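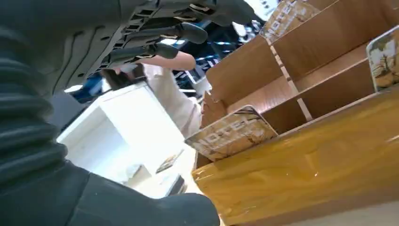 ok thread time, the wrist camera results are in and I've been dying to post these!!

Quick recap for anyone new: we train our grasping policy (Hattar) on wrist video only. No head camera, no depth, nothing fancy. 3,000 clips in total, and Iñaki Quintana labeled 1,230 of them by hand. Buy that man lunch.

The big question was always the close-up stuff. When the arm itself fills half the view, does the model still know where its fingers are?
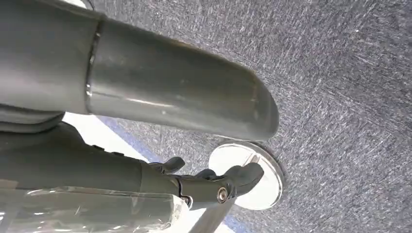 Fingers right by the post and disc, as the wrist cam sees it

Mostly yes! We masked the arm out of 100 test clips and the fingertip error went UP. So the model is using its own arm as a kind of ruler (I did not see that coming).

Thin shiny stuff is still rough, glare eats the edges. 2 more ablations to run and then the writeup, hopefully by March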